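Bench notes, wireless charging, December

Drustent pad vs Zilia pad, second go

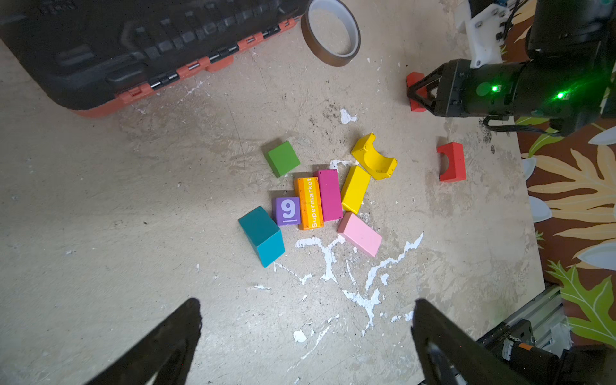 Blocks on the floor, incl. the purple 9 and the Supermarket one.

Picked up 08:40. Both transmitters on the long bench, same supply, same cable. Last time I swapped cables halfway through and the numbers were rubbish, so everything from that session is struck out. Don't use it.

Aim for today: does the Boyer reciever board talk properly to both pads, or does it only pretend to. It claims both standards on the label. Starnwood want an answer before they order any more.

Drustent first. Board centred, coil side down. Handshake straight away, green light, current steady. Left it while I did the kettle and it was still steady when I came back. Logged 1191 samples before I stopped it, no dropouts in any of them. Good. Case barely warm to the finger, no proper reading because the thermocouple has come off its lead again. Needs solder.

Then slid the board sideways a bit at a time. Holds on nicely to begin with, then sulks: charging drops to the low rate, pad hunts, drops again. Past the printed ring it gives up. Fair enough, the ring is there for a reason. Comes back by itself when you slide it home, which the old board never did.

Zilia pad. Different story. First try nothing. Second try nothing. Turned the board round, got the light, lost it. Power cycled the pad three times and on the last one it came up and stayed up. No idea what changed. Not happy writing "works" next to that.

Logged 1924 samples on the Zilia once it behaved. Longer run because I forgot it was going. Two kinds of trouble in there:
- short gaps where the current falls to zero and comes right back. A phone would probably do the annoying plink noise every time.
- one long gap near the end, pad light still on, nothing going across. This is the bad one. Pad thinks it is charging, board thinks it isn't.

Tried the spacer card under the board, thinking it might be sitting too close. Bit better on the short gaps I think, but ran out of patience and didn't do a full log. Somebody repeat that with both thicknesses of card.

Metal test: washer on the Drustent, shuts off at once. Washer on the Zilia, shuts off but slowly, slow enough that I took the washer away myself with the plastic tweezers. Want this looked at before anyone leaves a Zilia pad running overnight. Have put tape over its switch.

Firmware. Boyer board is on version 9, same as the one in the drawer. Starnwood say there's a newer one but the link they sent goes to a login page and we don't have a login. Asked again at lunch. Nothing yet.

My guess for now, worth what you paid for it: the board is tuned for the Drustent frequency and only just scrapes into the other one. Would explain the fussy start up. Wouldn't explain the long gap. Check the tuning caps against the datasheet, the two by the coil pads look like a different size to the ones drawn.

To do
Solder thermocouple
Spacer card test, full log, both pads
Swap in the drawer board on the Zilia, see if it does the same thing
Find the other supply, the one with the working dispaly
Chase Starnwood re login

Logs are in the shared folder under the pad names. Ignore the one called test2, that's the kettle one with the wrong time on it.

Packed up 16:15, both pads unplugged at the wall.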